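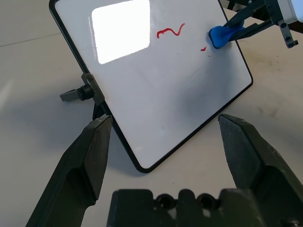 Un tableau blanc à cadre noir, trait de feutre rouge.

Le chemin de fer touristique de Drundham recherche des bénévoles pour sa saison

Notre ligne à voie étroite relie Drundham à Nevport, soit 9 kilomètres et quatre gares. Les trains à vapeur circulent d'avril à novembre, ainsi que pendant le gala d'automne. Plusieurs postes sont à pourvoir avant la reprise.

Postes ouverts
Chef de train (formation interne de 17 heures)
Garde-barrière au passage d'Obura
Aide à l'atelier, pour le suivi de la locomotive 362
Accueil et billetterie en gare de Nevport
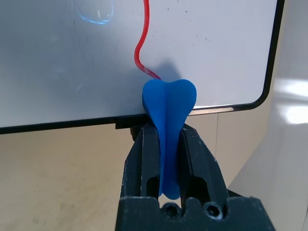 Aucune expérience ferroviaire n'est demandée, sauf pour l'atelier, où des bases en mécanique ou en chaudronnerie sont souhaitées. Il faut avoir 18 ans révolus. Une visite médicale est obligatoire pour les chefs de train et les gardes-barrières. Les frais sont pris en charge par l'association.

Nous demandons quatre journées de présence au minimum dans la saison. Le planning est établi chaque mois. Le repas de midi est fourni les jours de circulation, de même que le gilet et la casquette. Les chaussures de sécurité restent à la charge de chacun.
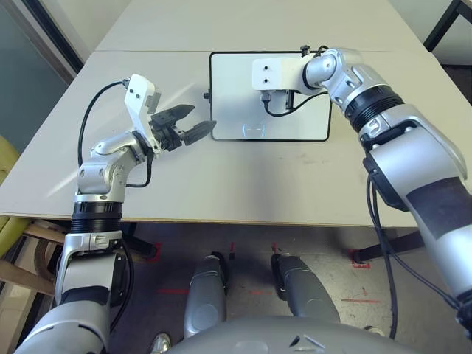
Les nouveaux bénévoles passent leur première journée en double avec un ancien, puis choisissent leur poste. L'accès au dépôt se fait par la rue Clelov, portail vert. Le stationnement est gratuit côté halle aux marchandises.

Candidatures à adresser avant le 25 janvier 2018 à Nafula Langat, responsable du recrutement, au bureau de la gare de Drundham. Merci de préciser le poste souhaité et vos disponibilités.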